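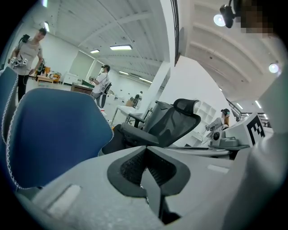
I changed my mobile operator in June, from Nivomar to Gillix, and I kept my old number. Some people asked me how it went, so I write it in a few posts.

First, you send the word MOVE to 3253. They answer with a code. The code is good for 36 hours, so please don't ask for it too early.

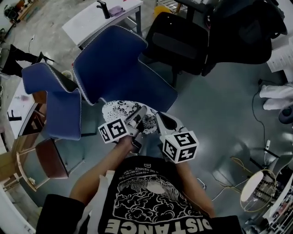 Then you bring the code and your ID to a Gillix shop. I went to the one on Hsieh Street, on a Thursday before lunch. The line was short.

My old SIM stopped working after 4 hours and the new one had signal the same evening. Calls were fine at once - mobile data was not. I had to send NET to 3243 to get the settings, then restart the phone. 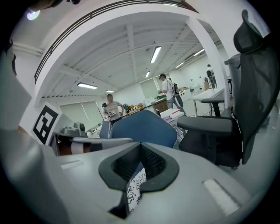
White cloth with black pattern, in the gripper.

One more thing - if you have credit left at Nivomar, use it before you move. It does not come with you. I lost mine. Next month I will do the same for my mother's number in Serninen.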